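Brusbridge Two-Arm Table
README for the recordings and the build notes

What this is

Recordings and build notes from a two-arm table put together in a shared workshop in Brusbridge. The arms were bought second-hand, and the rest was built up around them over a winter of evenings. The folder holds 602 recorded runs, the scripts used to make them, and enough notes for someone else to set up something similar.

The project name in the scripts is Brurkel. If you see "drekmont" in older file names, that was the working name before the table was rebuilt. The old runs are not included.

The table

The worktop is covered in brown cardboard, taped out in cells with dark blue tape. Cardboard is cheap, it doesn't shine under the workshop lights, and it forgives a gripper that comes down too low. Change it when it gets soft. We are on the third sheet.

The tape lines are there for people, for putting things back in the right cell between runs. The scripts don't look for them. If you re-tape, do the long lines first and the cross lines after, and press the ends down well or the cables will lift them. 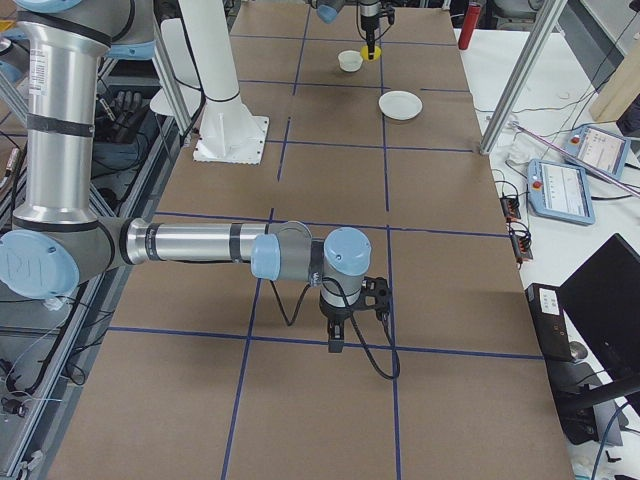
Each arm has its own teach pendant and its own emergency stop. Keep both pendants within reach of whoever is running the session. Pressing one stop only halts the arm it belongs to - wiring the two together is on the list and has not been done. Until then, treat it as a two-handed job.

Cables are the weak point. Leave enough slack at the wrist for a full turn, then check that the loop can't catch under the fingers on the way down. Most of the failed runs in the early folders are a snagged cable and nothing more interesting.

What is in the folder

runs/ - one folder per run, numbered 001 to 602
scripts/ - start-up, record, replay and the Bednarek calibration script
notes/ - build notes, parts list, wiring sketch
bad_runs.txt - run numbers to leave out of any serious use

Each run has joint positions for both arms, gripper opening, and video from a fixed camera. Joint positions are in degrees. Gripper opening goes from 0 (closed) to 100 (open). Runs are cut off at 45 seconds whether or not the task was finished.

The tasks are plain pick-and-place with small household things, crockery mostly. There are 3 task types, listed in notes/tasks.txt.

Known problems

The clocks on the two arms drift apart. Runs recorded before October have not been corrected, later ones have.

The camera was knocked once and put back by eye. Run the calibration script separately on the runs either side of that; the split is marked in the notes.

The replay script does not check for collisions between the arms. Run it slowly the first time, with a hand on each stop.

Use

Free for any non-commercial use. If you find a run that should be in bad_runs.txt, send the number and a line saying what is wrong with it.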